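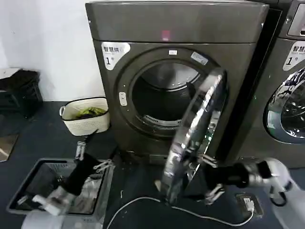 Laundry handling at the dryers: one gripper on the open door, the other arm at a basket of dark clothing.

Mendora, the laundry services group, has put off a plan to buy robots for its wash-and-dry rooms and will pay for a short trial instead. The firm said it had yet to see a costing that stood up.

The budget first put forward covered 14 two-armed robots. Mendora will now hire 6, all of them for its Nondaslow site, and no order for more will be placed before the results are in.

"We were shown a very good price per load, and it rested on a machine that never waits for anything," said Lamai Rojanasak, head of equipment planning at Mendora. "Our staff wait all the time. They wait for dryers, for baskets, for somebody to find the other half of an order. I want those minutes in the sums before I sign."

The trial covers opening and closing dryer doors, moving clothes between basket and drum, and clearing finished loads. Folding was in the original plan and has been dropped. Each robot must complete 1,000 loads, and Mendora has set a pass mark of 770 with no help from staff. A load that needs a person to pick up a dropped sock counts as helped.

Running costs will be logged separately. Mendora said earlier quotes left out floor space, spare grippers, training and the price of moving power points – items it expects to matter more than the hire fee.

Lertchai Saithong, who manages the Nondaslow site, said he would keep an open mind, up to a point. "A dryer door is easy enough. A basket of black clothes all tangled together is harder, and that is most of what we get. If it needs one of my people standing next to it, then I have paid twice."

Staff numbers at the site will stay as they are during the trial. Work begins in February, and Mendora will decide afterwards whether to buy, extend the hire or send the robots back.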